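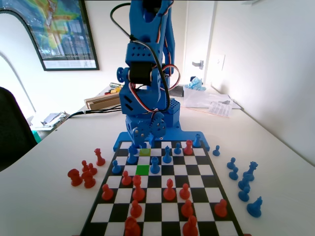

Borkham library to stay open three evenings a week

Fri 19 January

The public library in Borkham will keep its evening hours through the end of next winter, the town council decided this week. The vote was 6 to 3.

The building on Staltier Street has been open until 9 p.m. on Mondays, Tuesdays and Thursdays as a trial. The trial was due to stop at the end of January. Under the new plan the same three evenings continue, and the reading room on the second floor will be open as well. Until now only the ground floor could be used after 6 p.m.

Library director Ingrid Quintanilla told the council that 3178 visits were logged after 6 p.m. during the trial. Most were by people picking up books on the way home from work, she said, but the study tables were also busy, mainly before exams at the high school.

"We had a line for seats on some Thursdays," Quintanilla said. "Opening the upstairs gives us 70 more chairs, and that should take care of it."

The three council members who voted no said they were not against the library but wanted to see heating costs for the whole season first. The old part of the building still runs on the boiler put in before the Nigatu wing was added, and the upper floor is hard to keep warm. A repair quote is expected in the spring.

Staffing was the other question. Two part-time clerks hired for the trial will be kept on, and one more position will be posted next week. Checkout at night will stay as it is, with one person at the front desk and the self-service machines by the door. The children's room will still close at 6 p.m.

Bus riders asked for one change and did not get it. The last number 4 bus toward Tikard leaves the library stop at 8:40 p.m., before closing time. The council said it would raise the matter with the bus company but gave no date. For now, riders who miss it have to walk to the train station, where a later bus stops.

The parking lot behind the building will be free after 6 p.m. on the three late evenings. Regular rates apply at other times — including Saturday mornings, when the lot is shared with the market.

Books placed on hold can be picked up until 15 minutes before closing. Returns go in the slot to the left of the main entrance at any hour.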